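Closet clear-out, day one, and I am so into it! Everything navy I own has landed in one heap on the floor (with some light blue and yellow mixed in), and the black fan finally came out of hiding too.

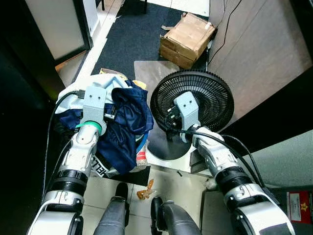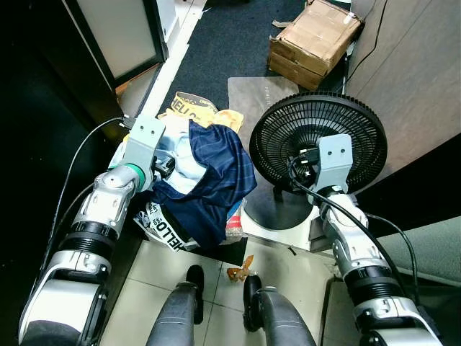

Xiaoyan Peng gets first pick of the clothes when she comes over in December — she has wanted my striped things for years. Whatever she leaves goes to the thrift store on Drullton. The fan stays with me, I love that fan! Next up is the shoe shelf, all 34 pairs.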